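Bringing Your Own Cup: Drink Habits at Two Campus Cafes

Project report, Introduction to Social Research
Pundine College
Do-yoon Yeo and Lertchai Rojanasak

1. Background

Our college has 2 places where students can buy coffee or tea. The first is Mahawong, the cafe on the ground floor of the library. The second is the Vitimia counter, next to the entrance of the Cluvasport hall. Both of them give a discount of 10 cents when a customer brings a cup from home. The discount is written on a small card near the cash register, and we had both been buying coffee for one year before we read it.

This was the start of our project. We wanted to know how many students know the discount, how many use it, and what the other students think when they decide to take a paper cup. At first we believed the answer would be money. Our teacher asked us to write down this guess before we collected any data, and we are glad that we did it, because the guess was mostly wrong.

2. Method

We used a short questionnaire and an observation. The questionnaire had eight questions and could be filled in on paper or on the phone. We asked students in the library, in the dining hall and in the waiting area of the sports hall. We received 104 complete answers. A few more were started but had missing pages or no answer to the main question, and we did not use these.

For the observation we sat near each register at lunch time and made a mark for each hot drink sold. We wrote only "paper cup," "own cup" or "house mug." A house mug is possible only at Mahawong, where the customer can sit down. We did not write anything about the person. Both managers gave us permission, and the manager of Vitimia also let us see the order list for paper cups.

We changed one question after the first afternoon. The original question was "Do you care about waste?" and every person said yes. The new question was "What did you do with your last paper cup?" It gave more useful answers, and several students had to think for a long time.

3. Results

During our observation the two places together sold 582 hot drinks. Paper cups were the largest group at both. Own cups were more common at Vitimia than at Mahawong, and this surprised us. We think one explanation is that people who go to the sports hall already carry a bottle or a thermos in the bag. At Mahawong the house mugs were used mainly in the early afternoon, when there are free tables.

In the questionnaire, less than half of the students knew that a discount exists. Among the students who knew it, many did not know the amount, and some guessed a much higher one. When we told them the real amount, a few laughed. One student wrote: "For this money I will not wash anything."

Washing was the word which came back most often. The students do not dislike their own cups. They dislike carrying a dirty cup in a bag with a laptop for the rest of the day. The sinks in the restrooms are too shallow for a tall cup, and the kitchen on the second floor of the library is open only for staff. One person told us that she keeps a cup in her locker but forgets it there — then she does not want to open it any more.

A smaller group mentioned the line. They feel that giving their own cup to the barista makes the people behind them wait. From our observation we cannot say if this is true, because we did not measure time.

4. Problems with our data

The answers came from people who had time to stop, so students in a hurry are probably missing, and these may be the ones who use the most paper cups. We also observed only at lunch. The Vitimia manager said that the morning is very different, with many teachers who bring the same cup every day. In addition, our observation was in May, close to the exams, when the library is more full than usual.

We disagreed about how to count a person who buys two drinks. In the end we counted drinks and not persons, but the questionnaire is about persons, so the two parts of our project cannot be compared directly.

5. What we suggest

The discount card should be bigger and placed where the line begins. More important, in our opinion, is a place to rinse. A simple sink with a deep bowl near the library entrance would help more students than a higher discount. We asked the building office about it and they said that there is already a water pipe behind the copy room — the cost was not known to them.

We also suggest that Mahawong offer its house mugs actively. Now the customer must ask, and many first-year students do not know that the mugs exist.
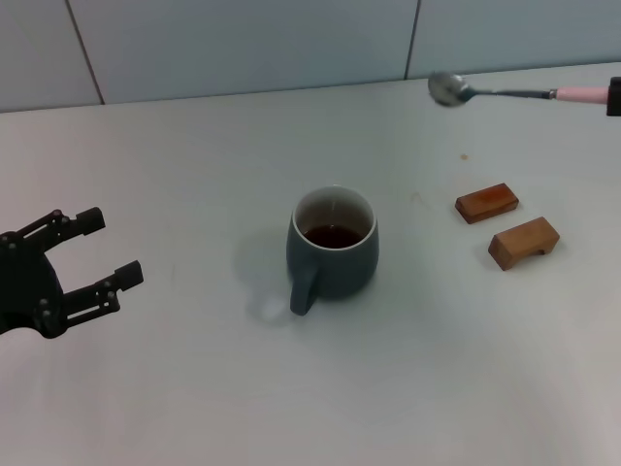 Asking "to stay or to take away?" would be enough, and it costs nothing. The manager has agreed to try it at the start of the next term, and we would like to repeat the lunch observation then, with a morning hour added.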